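Home Hardware Recording Training Downloads Contact

Recording two-arm demonstrations for Woveo

Create a session before you power the arms. Woveo names the folder after the task string, and a typo there splits your set in 2. Write the task as one plain sentence and keep it the same for every episode.

Place the cans and the tray, start recording, move one can, open the hand, stop. Change the start positions after each episode. A pause over 48 frames at the start should be trimmed. Keep failed grasps in a separate folder.

Check all views before a long run: 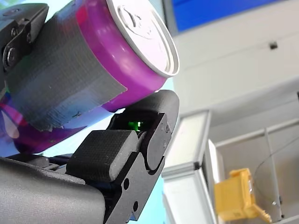
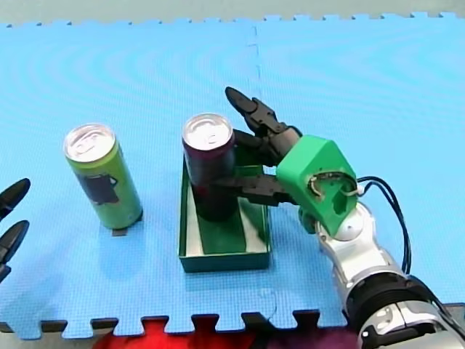
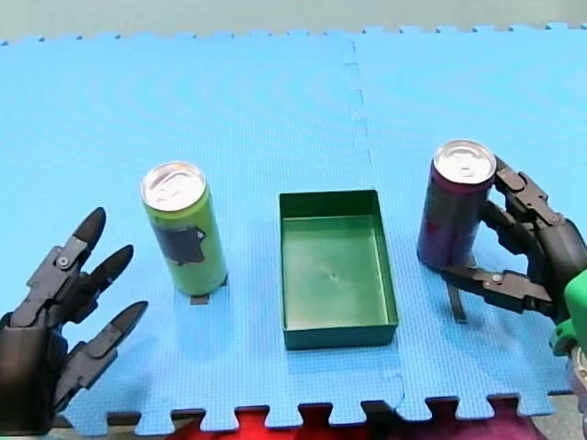
Next, run the sync check. It compares joint readings with frame times and lists any episode that drifts. Our first Skarnmont set had 218 usable episodes, enough for a policy that reached the can but often closed too early. We now record 1000 before training. Delete flagged episodes whole; cutting out the bad part leaves a jump in the joint data. Then export with the default settings and copy the stats file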